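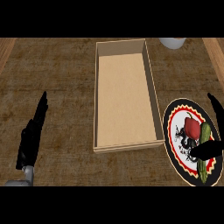

*The sim table, with the plate of vegetables on the right and the box still empty.*

I took the job at Skidano because the listing said "no experience needed, must be patient," and I figured I was at least one of those. The pay was by the episode. An episode is one go at the task, start to finish, with your hands on the two controllers and the simulated arms doing whatever your hands do. My task was called Simwood, after the table, and it went like this: pepper in the box, cucumber in the box, both arms back home. 400 episodes and I'd be done.

"That's it?" I asked Antonina Savchuk on my first morning.

"That's it," she said. "You'll hate the cucumber."

I did hate the cucumber! It lay there by the pepper on that fancy dragon plate (whoever picked out the plate had better taste than whoever picked out the table), and every time I closed the right gripper on it, it rolled toward me like a dog that doesn't want a bath. I started too high, then I started too low and pushed the whole plate into the box. Antonina came by with her coffee and watched me do it three times running.

"You're grabbing," she said. "Slide a finger over it first. Let it know you're there."

"It's a simulated cucumber."

"And?"

So I slid a finger over it. It held still. I wasn't about to tell her that.

By the end of my first week I had 54 good ones and a sore thumb. I-hsuan Tse, who sat at the next station and did towels, told me the trick was to pick a person and pretend you were teaching that person. She taught her nephew. She talked to him the whole time under her breath - "okay, corner first, now wait for it" - and her towels came out beautiful. I tried it with my sister, but my sister is better at everything than I am and it made me nervous. Then I tried my grandfather Garcia, and that one stuck.

My grandfather used to box up vegetables for a living. When I was 8 he let me help, and he never really explained anything. He'd do one slowly, look at me, and do another one slowly. If I dropped a squash he'd just start over at the same speed. So I sat there with the headset pushing my ears flat and I did peppers for him, slowly. Pepper up, over the wall, down on the floor of the box, let go. Cucumber long ways so it fits. Look at him. Do another one.

The left arm was my real problem, if you want to know. Most of the time it had nothing to do, and I kept letting it droop or wander off while I was busy on the right. Puradham, the client, sent back 28 of my episodes with the note "left arm distracting." I read that out loud and I-hsuan laughed so hard she folded a towel wrong. After that I parked my left hand on my knee and told it to behave.

In June they ran the policy they'd trained on all our stuff, mine and everybody's, and they let us stand behind the big monitor to see it. Same table, same white cup sitting way at the back, no hands on any controllers. The right arm came in over the plate and stopped. I thought, well, it's stuck. Then it put one finger across the cucumber, very lightly, and waited.

"Huh," said Antonina. "Who does that look like?"

I didn't say anything, I was too busy watching the left arm, which had drifted up a few inches and was hanging there over the bare wood with its fingers pointed at nothing. Oh no, I thought, that's me too.

The pepper went in first. Somebody behind me clapped, and I-hsuan shushed them, because the arm was already going back for the cucumber and it was taking its time.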